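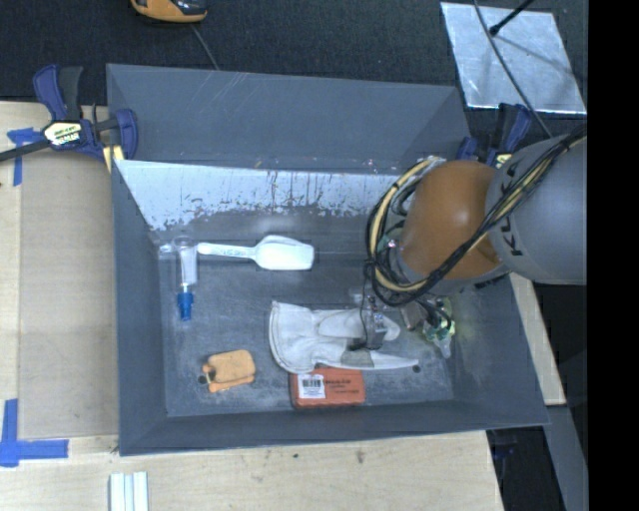 I am against the throwing away of scratched boxes, and I have been against it for a long time. In our shared store in Vorkotville we have an argument every April, when we tidy, and the argument always starts with the big grey bins. Somebody says they look terrible. They do look terrible. On the one I am thinking of, the floor is full of cloudy scuffs and pale scratches, and on the far wall inside there is a strip where the light surface gives way, with a ragged edge, to darker grey underneath. A white plastic scoop lies in it, and a clear bottle with a ribbed blue cap, and I cannot see that either of them is worse off for the company of some scratches.

The people who want new bins have one good argument and I will give it to them. A rough surface is harder to wash. If you keep flour in the bin, or anything you will eat, then please replace it, I will carry the old one to the tip myself. But we keep tools and bottles and gloves. For these things a bin must have a floor, four walls and a rim that you can hold with cold hands.

My neighbour in the store, Yu-na Yoo, does not agree. She told me that people treat a thing in the way it looks, and that when the bin is ugly they throw into it whatever they have in the hand. I thought about this for a whole week. She is partly right. I have seen batteries in there, and once half of a sandwich. But I have seen the same in the lidded boxes from Grorlow, which we bought two years ago and which still shine. The sandwich does not know how old the box is.

What makes disorder, in my opinion, is depth. In a deep bin the small things go to the bottom and stay there until the next April. So I would like us to spend our effort on a rule and leave the money in the bank: only one layer in each bin, everything lying on the floor of it, nothing on top of something else. With sloping sides, wider at the rim, you can look in and find the scoop without moving the bottle. When the floor is full, you take a second bin. We have enough of them — ugly ones, but enough.

A full set of new bins was offered to us for 742, delivery not included. For this money we could repair the door, which does not close properly, and through which the rain comes in on everything, old and new. I would vote for the door. I would vote for labels too, written large, on the outside, and also for a hook for the broom.

The meeting is on Saturday, July 7, 2018, and I will bring one bin with me, washed, so that people can put their hands in it before they decide.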